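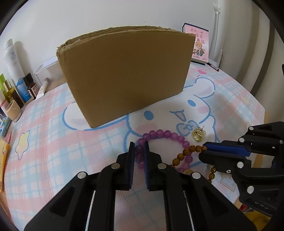
Week 3 handout - Sorting and storing beaded jewellery
Ellwood Community College, Aug 14, 2019

Round beads roll, so work over a cloth. Lay each bracelet out in its own loop before you handle the next one. Where two strands overlap, lift the top one first and keep a finger under the lower one.

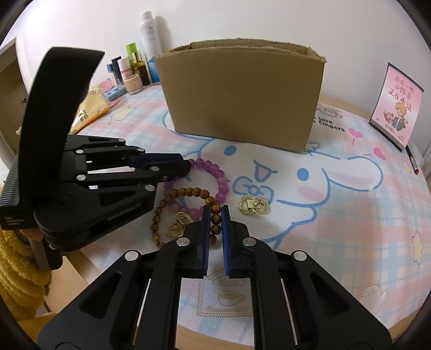
Check the elastic between beads for thin spots. Put worn pieces aside for restringing.

Metal charms go in last - they can scratch softer beads. A plain cardboard box is fine for sorting. Trim torn edges if fine chain might catch.

For February: bring one strand, any colour, up to 30 beads.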